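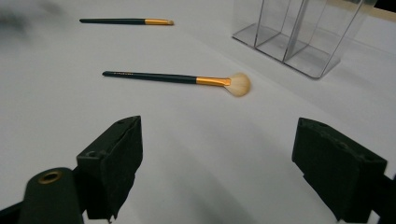 Makeup Brush Care and Orders: Frequently Asked Questions

Print this page | E-mail this page

How often should I wash my brushes?

Wash anything you use with liquid or cream products once a week. Brushes used only for powder can go two weeks. Fan brushes pick up very little product, so every two weeks is fine for those too unless you use them for masks. A mask brush should be washed after every use.

What should I wash them with?

A mild bar soap or baby shampoo works. Drinwood sells its own solid cleanser in a tin, but you don't need it to keep your warranty. Do not use dish soap on natural hair. It strips the oils and the bristles go stiff.

How do I wash a brush?

Wet the bristles under lukewarm water with the brush pointing down. Work the soap in with your palm, rinse until the water runs clear, and squeeze out the extra with a towel. Reshape the head with your fingers and lay the brush flat to dry overnight.

Why can't I dry brushes standing up?

Water runs down into the ferrule, the metal part that holds the bristles, and loosens the glue. Once the brush is completely dry you can store it upright.

Can I use a hair dryer?

No. Heat bends synthetic fibers and there is no way to straighten them again.

My brush is shedding. Is it defective?

A few hairs in the first two or three washes are normal. If it keeps shedding after that, or if hairs come out in clumps, send us a message with your order number and we will replace it.

The head is wobbly. Can it be fixed?

Usually. Let the brush dry fully, pull the head off if it comes away easily, put a small drop of wood glue inside and press it back on. Leave it for a day. If the brush is under warranty, contact us before you try this.

How long is the warranty?

Two years from the date of purchase for all Drinwood brushes. Vunine travel sets are covered for one year. Worn printing on the handle is not covered.

Are your brushes vegan?

All Vunine brushes are synthetic. The Drinwood line has both kinds, and each product page says which one you are looking at.

Can I return a brush I have used?

No, for hygiene reasons. Unused brushes in their original sleeve can be returned within 30 days. Return shipping is free on orders over $200.

Do you ship outside the United States?

Only to Canada at the moment. Orders leave our warehouse in 2 business days and most arrive within 8.

Do you sell to salons and schools?

Yes. Write to Arturo Fiore in our trade department with your business license and a list of what you need. New trade accounts are opened once a year, in February.

Last updated 2025-11-02

Print this page | E-mail this page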